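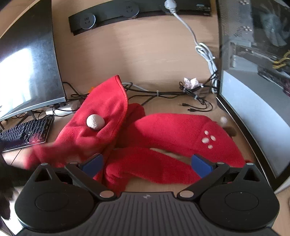 Home & Heating

Imke Ruppert
Okay, first winter in the Losholm apartment, and a few of you asked how it's going with the heat. It's going! Long thread, get a drink (a hot one).

So the place is old. Tall ceilings, pretty trim, windows that rattle when a bus goes by. I fell in love with it in June with every window open and a breeze coming through. I should have thought harder about that breeze.

First full month of cold and the electric bill was $430. I read it standing up in the hallway with my coat on and then I read it again. My old place never got anywhere near that.

I called Rieger (they manage the building) and the guy on the phone was very nice and told me the upstairs unit "runs a little cool." Sir, I could see my breath in the bathroom.

He did send somebody out though, and the baseboard heater in the bedroom had a bad thermostat. It had been running flat out all night while the living room got nothing. They swapped it the same afternoon. Credit where it's due.

Next thing was the windows. I'd never done the plastic film before and I was sure I'd wreck it. You tape the frame, stick the film on all baggy and sad, then go over it with a hair dryer and it pulls tight like a drum. I was so happy I made my neighbor come look.

Tips if you're trying it: wipe the trim down first and let it dry for real. My first window I was impatient, and the tape let go in the middle of the night with a noise like somebody opening a bag of chips in the dark.

Also buy more tape than you think. I went back to Kekis (the hardware store by the bridge, not the big one by the highway) so often that the cashier started asking which room I was on. 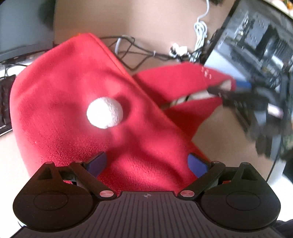
Red fleece, white ball, nice light on both.

Door drafts! The front door had a gap at the bottom wide enough to slide a magazine under. I tried a rolled-up towel for a week and kicked it across the hall every single time I left the house. Then I got one of those rubber sweeps that screws on. Much better, and I only had to trim it once because I measured badly.

If you want to find leaks, wait for a windy evening and go along the walls with a stick of incense. Watch the smoke. Mine went straight sideways next to an outlet in the kitchen, which I never would have checked. There are little foam pads that go behind the cover plate. Turn the breaker off first, please, I'd like you all to stay alive.

People keep asking about space heaters. I have one, a Jeten, the oil-filled kind that looks like a tiny radiator on wheels. It's slow. You turn it on and nothing happens and you feel foolish, and then half an hour later you notice you took your sweater off.

I only run it in the room I'm in and I shut the door. It plugs right into the wall, never a power strip, and it goes off when I go to bed. My aunt is a retired firefighter and she would drive here to yell at me otherwise.

Things that did not work for me: the heavy thermal curtains (okay at night, but I kept forgetting to open them in the morning, so I lived in a cave until lunch). Heated socks, too hot and then somehow damp. Baking bread every day for the warmth, lovely idea, jeans disagree.

Things that did: a rug. Just a big ugly secondhand rug on the bare floor by the couch! My feet were cold because the floor was cold, and I'd spent weeks blaming the air.

Also soup. Soup is heating. I make a big pot of split pea with a ham bone, and by the time it's done the kitchen windows are fogged up and the cat has moved in next to the stove.

(Fogged windows — yes, I know, moisture. I crack the window over the sink while it simmers and run the fan afterward. A few of you already messaged me about mold and I love that you care.)

Electric blanket people, you were right and I was rude about it. I put it on low before I brush my teeth and turn it off when I get in. I haven't dreaded bedtime since.

January numbers, for the spreadsheet crowd: 666 kilowatt-hours. My sister says that's a sign. I say it's a whole lot less than the month before, and I'll take it from whoever's offering.

I keep it at 63 during the day now, a bit lower at night. That sounded miserable to me back in the fall. Now I go over to my sister's, where it's 72, and I have to go stand on her porch.

Still on my list: the attic hatch. It's a painted square of wood with nothing on top of it, and cold air just pours down into the hall. Rieger says I can insulate it myself if I don't glue anything down. Has anyone used one of those zip-up attic tent things? Do they hold up, or do they sag after a year?

And if you've got baseboard heaters, go vacuum them. I pulled out so much dust and one (1) earring I gave up on two apartments ago. No idea how it got in there.

Going to go check on the soup. Send me your attic hatch opinions, I'll read all of them tonight under the blanket.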